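The Slow Return of the Interior Door

We spent a generation knocking down walls. Now we would like some privacy, please, and it starts at $449.

The house my wife and I bought in Ustdale was built in 1999, which was a bad year for doors. The listing said the ground floor "flows." It does. Sound flows, and so does the smell of fish, and so does our younger son, who can pass from the garage to the kitchen to the only chair I like without once turning a knob. The builder had allowed us a door on the bathroom and a door on the hall closet, apparently out of respect for the coats.

For the first few years I thought this was fine. I had been told it was fine by television, where couples walked into gloomy little dining rooms and wept until somebody brought a sledgehammer. Then I started working from home, my son took up the trombone, and I began looking at other people's doors the way some men look at other people's boats.

I am not alone in this, according to Farzad Abbasi, who has been hanging doors in and near Ustdale since he was nineteen and has the forearms to prove it. When he started, he was mostly paid to take them away.

"I had a barn full of them," he told me. "Good ones. People gave me doors and then paid me for my trouble. Now I sell those people doors. Sometimes it's the same people. One lady, I'm pretty sure it was the same door."

His barn is down to its last few rows. On the morning I visited he was fitting a bedroom door at the end of an upstairs hall, working with a pencil stub and a block plane, and saying very little to the customer, who was saying a great deal to him. The old opening had settled. Most do. A door is a perfect rectangle that we ask to live inside something that used to be one, and the whole trade consists of getting the two to put up with each other.
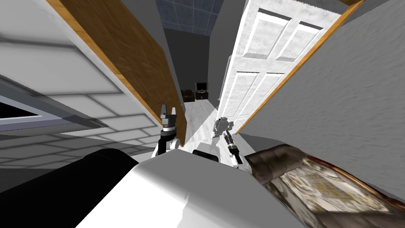
A door open on either side, and the corridor running back between them.

The interior door has never had much of a reputation. Front doors get the paint and the wreath. Interior doors get a hook with a bathrobe on it. Yet it's the interior door that does the daily work of keeping a family on speaking terms, largely by letting its members stop speaking for an hour.

Macario Villaseñor, an architect who designs modest houses for people with immodest lists, says the request changed slowly and then all at once. Clients used to ask him how much wall could come out. These days they bring him the same sketch of one big room and ask, a little shyly, whether part of it could be shut.

"They don't like to say 'door,'" he said. "They say 'flexible separation.' I say, you mean a door? And they look so relieved."

He has opinions on the sliding barn door, most of which can't be printed here. The printable one is that it's a painting of a door. It covers the hole, it looks nice in a photograph, and it leaves a gap down the side wide enough to post a sandwich through. He has watched a couple have a whispered argument behind one while four dinner guests studied their soup.

What people want when they say they want quiet, he says, is weight. The common hollow door is two thin skins over a bit of cardboard honeycomb, and it stops sound about as well as a firm look. I know this because I bought one. I bought it on a Saturday-sale impulse from a warehouse, carried it home on the roof of the car like a trophy moose, and hung it myself over the course of a weekend I won't get back. The trombone came straight through it. If anything it picked up some resonance.
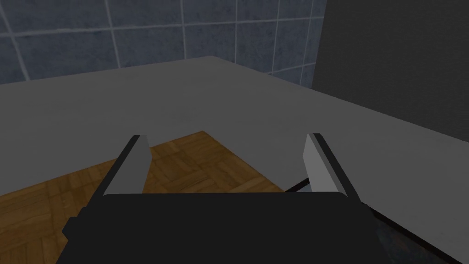 Is a solid door worth the extra money over a hollow one?
For a bedroom, a bathroom or a home office, most people find it is, because the extra weight blocks more sound and the door closes with less rattle. For a closet, a hollow door does the job perfectly well.

I replaced mine with a solid one from Hinojosa, a family-run mill two counties over that sells a plain six-panel slab for $449 and the same slab in oak for $529. I asked the man at the counter what the extra money got me. He thought it over. "Oak," he said.

The mill has been going long enough to have seen doors go out of style twice. In the yard they keep a stack of what they call orphans, doors made to order and never picked up. Some are for houses that were never finished, some for marriages in the same condition. You can have an orphan cheap if your opening happens to match. Mine didn't. Nobody's does, Abbasi says, and people buy them anyway and then call him.

It took him most of an afternoon to hang ours. He doesn't like to be watched, so I watched from the hall and pretended to be looking for something. 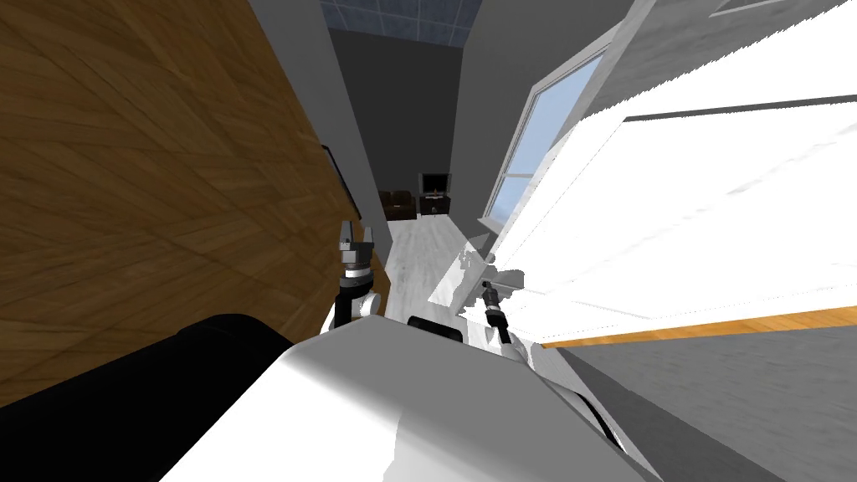
Honey-toned wood grain, and a seat at the far end of the passage.

Then there is the matter of the latch. I had never given a latch a minute's thought until I met Eckhard Vogler, who repairs old ones in a shop the size of a generous pantry and considers the modern latch a personal insult. He keeps two on his bench for teaching purposes. One is a heavy mortise lock, older than he is. The other is a Dekik, the sort of bright little tube that comes in a plastic bubble. He closed each of them for me several times, with his eyes shut, like a man tasting wine.

The old one said *tock*. The new one said something more like a stapler.

"You hear that all day," he said. "In, out, in, out. And people wonder why they're tired."

I pointed out that the old lock would cost me $180 reconditioned, before anybody had cut a hole for it. He agreed that it would. He didn't seem to think this was a reply. I bought it, and then went home and explained it to my wife, using the word "investment" twice.

Villaseñor, for his part, warns against getting carried away. He has lately met people who want a door on everything: the pantry, the landing, the bit of hall where the dog sleeps. A house with too many doors has its own troubles. They bang into one another. They eat up wall where a bookcase might go. You spend your evenings in a small lit box, wondering where the others have got to. His rule is to walk through the house with a laundry basket on your hip and see how often you swear.

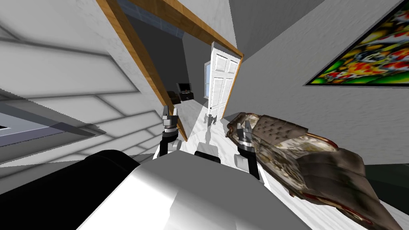 Which way should a bedroom door swing?
Into the room, in most houses, and toward the nearest wall, so that it rests out of the way when it's open and doesn't block the hall. If there's a light switch, it should end up on the latch side, where you can reach it as you come in.

Ours swings in. It has been up since October, and it has swollen only once, during the wet spell, when my son was briefly sealed in with his instrument and didn't notice. Abbasi came by and took a curl of wood off the top edge, charged me nothing, and looked for some time at the kitchen archway.

"You could put one there too," he said.

My wife, who had been reading on the other side of the new door and should not have been able to hear us, said no.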